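Home Recording Rules: Frequently Asked Questions

For operators and host households on the Dono program

Who has to follow these rules?

Everyone who records with the handheld grippers in a private home, including operators who are recording in their own. The rules apply to all sites in Foltov and Brenel. Workshop sites have a separate sheet.

Do I need consent if it's my own home?

Yes. Every adult who lives there signs the household form before the first session. If someone moves in later, they sign before the next session. A landlord doesn't need to sign unless they live at the address.

What about visitors?

Stop recording when a visitor enters the room. You can start again once they leave, or once they have signed a visitor form. Verbal permission is not enough.

What should be put away before I start?

Mail, prescription labels, school papers, bank cards, ID cards, calendars with names on them, and framed photos of people. Phones and laptops can stay in the room with the screens off or face down. Ordinary belongings stay where they are. We want homes to look like homes, so please don't clear the sofa or take the toys off a shelf for our sake.

Can I tidy up halfway through a session?

Between episodes, yes. During an episode, no. If something in the background falls over, leave it and keep going.

How long is an episode, and how many can I do in a day?

Folding and sorting tasks are capped at 2 minutes per episode. The daily limit is 78 episodes per operator. Take a break after every 12, with both grippers set down. The limit is per person and not per home, so two operators sharing a site each have their own.

Can I go over the limit if I feel fine?

No. The upload page will reject anything past 78.

Which surfaces are allowed?

Any stable table or counter at a height where you can work without bending. Glass tops are allowed. Glare on glass is acceptable as long as you can still see the item you are handling. Don't drag the fingers across glass – lift, move and lower.

Is it OK to work near a cooktop or other appliance?

Only if it is switched off at the wall or unplugged, and cool to the touch. This includes cooktops that are built into a dining table. Check with the back of your hand before the first episode and again after any meal break. Cloth items may lie across a cooktop during folding only after this check is done. Kettles, irons and knives are moved out of reach of both grippers.

How should I handle cloth items?

Open the fingers fully, approach from the near edge, and close slowly until the pads hold the fabric. With two grippers, one holds while the other folds.
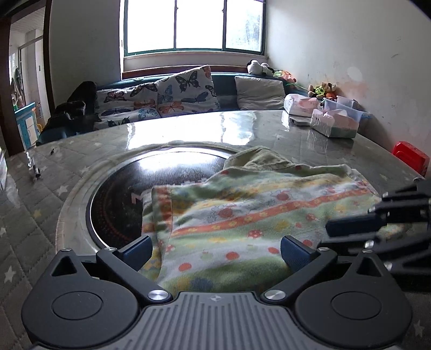 Let go with both before you start the next fold. If the cloth bunches up, smooth it with closed fingers. Don't put a gripper down to fix it by hand, or the episode has to be marked as failed.

Do I delete failed episodes?

Keep them. Mark them "failed" on the session sheet and pick the closest reason code. There are 9 codes. Code 9 is "other" and needs a short note. Episodes are deleted only for privacy reasons, and that is done by the data desk.

What if I find something private in a recording after I upload it?

Write to the data desk with the site number and the time of the session. The episode is locked the same day and reviewed by a second person before anything else happens to it. You don't lose credit for it.

Can children or pets be in the home?

In the home, yes. In the room, no. A closed door or a gate is fine for pets. If there is an open doorway behind your work area, make sure everyone in the home knows you are recording.

How often do the grippers need to be checked?

Before every session. Look at the pads for cuts, check that the screws at the finger pivots are tight, and open and close each gripper a few times. Worn pads are replaced through the Chaimongkol parts desk. Please don't glue them.

When were these rules last changed?

In January. The change was to the cooktop section and the visitor form. Older forms from Brenel are still valid until the household's next renewal.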